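The case for tipping it all out on the bed

Most advice on clearing small things starts with buying something. Drawer dividers, stacking pots, a set of labelled tubs from Hisness or Dellport. I think that is the wrong end to begin. Start with one shallow tray, put it on the bed, and put the small things in it.

By small things I mean bracelets, hair ties, cables and anything else that lives at the bottom of a drawer. They are hard to sort because they tangle, and they tangle because they are kept deep. In a deep box the cord goes round the beads and the beads catch on the scrunchie. You give up and shut the lid.

The bed is the best place for the job. It is at a good height, a bead that drops on a quilt does not roll under the wardrobe, and you have to finish before you can sleep. Araceli Manzano, who taught me to sew, did all her sorting on a bedspread and never owned a work table.

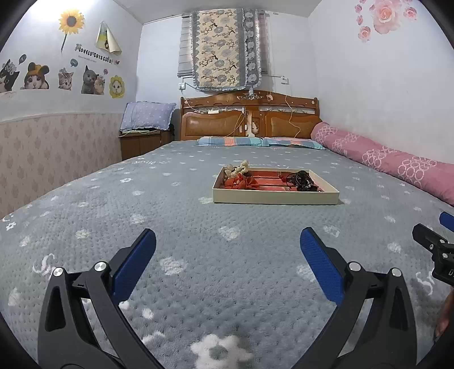
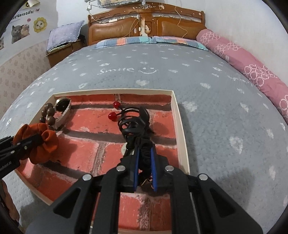
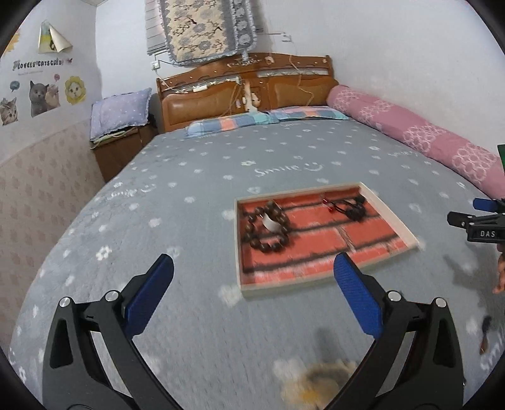
The shallow tray on the bedspread, with its brick-patterned base and a few small things to sort.

A low rim matters more than a lid. You can see everything at once and lift a cord out by its end. A tray does have a limit, and I count that in its favour. When it is full, something has to go.

The usual objection is dust, and it is a fair one. Things left in the open get dusty. But a bracelet you wear twice a month doesn't sit long enough to matter, and one you never wear should be given to someone who will.

I would also keep cables apart from jewellery once the sorting is done. They go in together because they are the same size, and that is a poor reason to store them together. An old envelope will do for the cables. Write on the front what each one charges, and put it in the drawer by the bed.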